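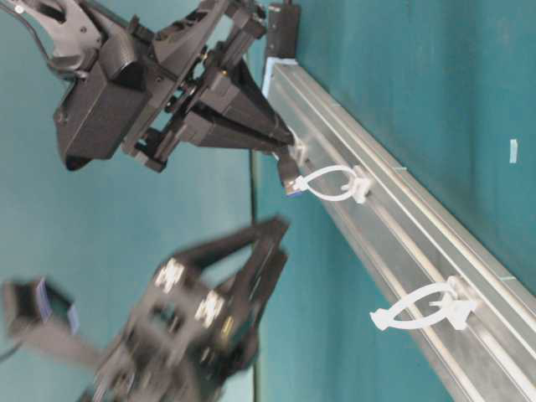
Loop clips on slotted rail: how far apart, and which way should the loops face?

Gututgate Forums > Wiring and Cable Routing
Page 1 of 1

Obinna Okeke
Joined in October
Posts: 2

First post after reading for a while. I have a length of slotted aluminum rail mounted against a teal panel and I'm running one black cable down it, end to end. The clips are the white plastic kind with a base that sits in the groove and a strap that bends around into a loop. I bought them as Brarnex rail clips, small bag, no instructions.

Questions:

How far apart do you put them? The rail is 77 inches.

Do all the loops go on the same side? I assumed yes but I've seen it done the other way.

Do you thread the cable with the connector on, or take the connector off and put it back on afterward? Mine is small with a blue and white end. It goes through the loop if I open the strap enough, but I don't love doing that over and over.

Only one groove is in use and the others are free, so I can move things if I picked the wrong one.

Nicanor Sepúlveda
Posts: 3,085

Spacing depends on the cable. A stiff one can go a long way between clips. A soft one will droop. Lay the cable along the rail, put a clip near each end, and look at the middle. If it hangs off the rail, add a clip there. Keep going until you're happy. I have never gotten a good answer from a formula.

Same side for the loops, yes. If you alternate, the cable has to cross the rail between every pair of clips and you get a zigzag. It also makes it a pain to pull the cable later.

Leave the connector on. If it fits, it fits. Cutting off a good factory connector to save yourself a few minutes is a bad trade.

Salamatu Onyeka
Posts: 412

Agree on same side. I don't agree on the connector. If the loops are a snug fit you scrape the connector through every one of them, and a strap that has been opened wide a few times doesn't close up as well. I would rather crimp a new end once. That's assuming you own the crimper.

What does the rail look like at the ends? On mine the cut edge was sharp and it marked the cable jacket.

Obinna Okeke

I don't own a crimper, so that settles that part for now.

There's a fitting over the upper end, so no bare cut edge up there. The lower end I haven't looked at closely. Here's the rail.
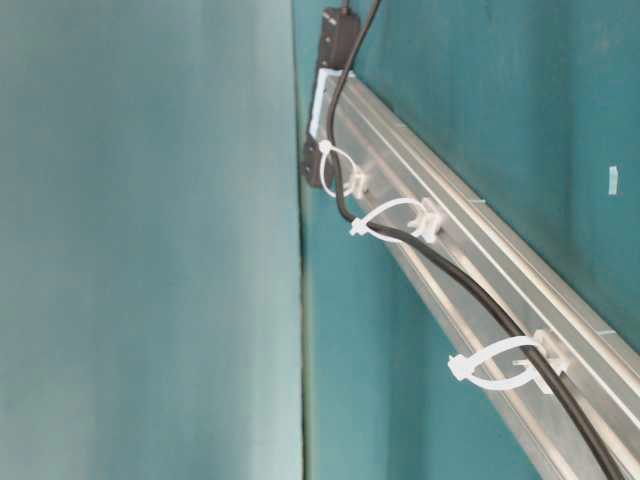
Rail on the teal wall, with the white bracket at the upper end.

It's the Prendon profile, the one with the parallel grooves. I got it from Tijani along with the clips. They told me any clip with the right size base would go in, and so far that has been true, but some bases are tighter than others. One I had to push in with the flat of a screwdriver handle.

Nicanor Sepúlveda

That's a normal rail and you have plenty of grooves to work with. Use the one that's easiest to reach with your hand. You'll be back in there at some point, everybody is.

The tight bases are fine. The loose ones are what you have to watch. A loose base will slide when you pull the cable through and then your spacing is gone. Put a small piece of tape in the groove under it, or swap that clip for another one out of the bag.

Uchenna Afolabi
Posts: 688

I'm going to disagree with the "add a clip until it looks right" method. People do that and end up with a clip every few inches. Then the cable has to come out one day and it takes all afternoon.

My way is to use as few as I can stand. One close to the top where the cable comes onto the rail, one close to the bottom, and one in between if it needs it. A little sag between clips does no harm on a cable that isn't moving. If the cable gets pulled on or something brushes past it, that's different and I'd go closer together.

Also put the top clip close to the end. That's the spot where the cable changes direction and it takes most of the pull.

Nicanor Sepúlveda

I didn't say every few inches. I said stop when it stops drooping.

Uchenna Afolabi

Sure, but people don't stop. I've taken these out of other people's benches.

Salamatu Onyeka

You two are describing the same job. He has one cable. Start with 3 clips and see.

Obinna, two things to do before you thread anything. Wipe out the groove. There's usually swarf in there from when it was cut and it keeps the base from seating. Then press each base down and try to rock it with your thumb. If it rocks, it isn't all the way in.

Obinna Okeke

Did both. There was some fine metal dust in the groove, came out with a damp rag wrapped around a popsicle stick. All the bases are solid now.

I went with 3 for the time being and turned every loop to the left. I can still slide them if you think they're in the wrong place.
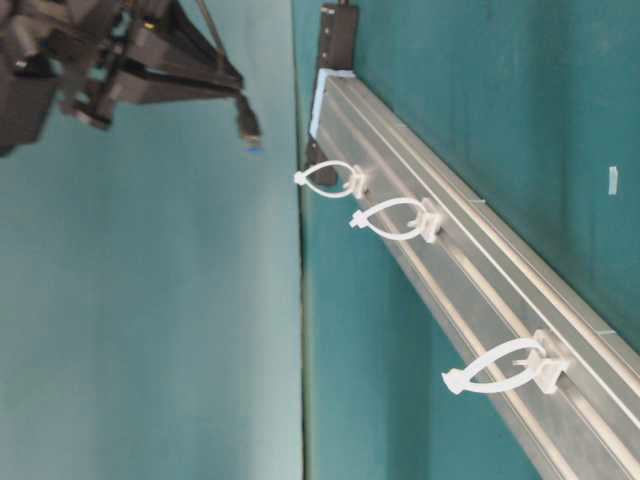

Leonie Frerichs
Posts: 154

Having them all facing one way is good, and I'd leave it like that. One thing I'd check is which side the cable comes from. If it arrives from the right, it has to cross over the rail to get to loops on the left, and you'll have a bend at the top that you didn't plan for. That isn't a disaster. You just want to give it enough slack to make the turn gently.

On the number, I'm closer to Uchenna. I used fewer clips on my last one and haven't missed the extra ones.

Nicanor Sepúlveda

Leonie is right about the side. Pick the side first, then put the clips in. I should have said that in my first reply.

Thread from the top down. Feed the connector through the first loop, pull through more cable than you need, then do the next. Don't pull it tight until all of them are done. If you tighten as you go, you'll find you're short at the far end and have to work the slack back through every loop.

Salamatu Onyeka

Agree with top down. Hold the base with your other hand while you pull, at least on the first pass. And put the connector in straight. If it goes in at an angle it hangs up on the rim of the loop, and then you push harder, and then the base pops out of the groove.

Obinna Okeke

The hanging up on the rim part I already know about. I caught the first loop with the corner of the connector more than once.

The cable comes from above, more or less in line with the rail, so there isn't much crossing. It does have to go over the end cap. Should I be worried about it rubbing there?

Uchenna Afolabi

Run your fingernail over the cap. If your nail doesn't catch, the cable will be fine. Let it lie in an easy curve over the top and don't pull it flat. If the nail does catch, take the edge down with fine sandpaper or put a strip of tape over it.

Leonie Frerichs

Same here. I have tape on mine. It's ugly and it works.

Obinna Okeke

Nail didn't catch, so I left the cap alone. Cable over the top and down the rail:
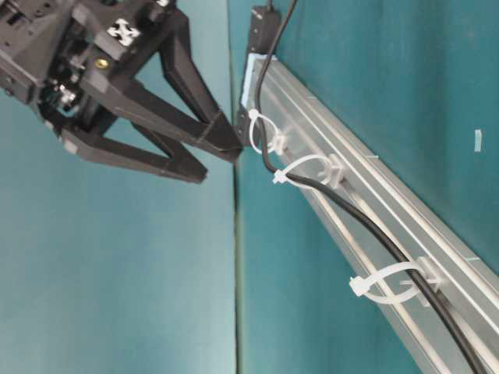 Black cable curving over the end cap and following the rail, slight sag between attachment points.

There is a bit of sag. I can live with it, but I'd like to hear whether anybody thinks it needs another clip.

Nicanor Sepúlveda

I'd add one. You asked.

Uchenna Afolabi

I wouldn't. That amount of sag is what lets you pull a little slack up to the connector when you need it.

Salamatu Onyeka

Leave it a month. If you've caught your sleeve on it by then, add the clip. You have spares in the bag.

Obinna Okeke

I'll leave it for now. One more question on the straps. The tip ends in a little forked tab and I can't tell whether it's meant to be folded back and tucked in somewhere. I've left them sticking out.

Leonie Frerichs

On mine it's just something to grab when you open the loop. I don't tuck it. I think somebody here trims theirs off, but then you have no handle if you want to get the cable out again.

Nicanor Sepúlveda

Don't trim them. I trimmed a set once and had to open every one with needle-nose pliers.

Obinna Okeke

Tabs stay on, then. I'll check the cut edge at the lower end tonight and sand it if it needs it. Thanks, all.

Uchenna Afolabi

Do the sanding with the cable out of the way. Aluminum dust gets all over the jacket and it's a nuisance to wipe off.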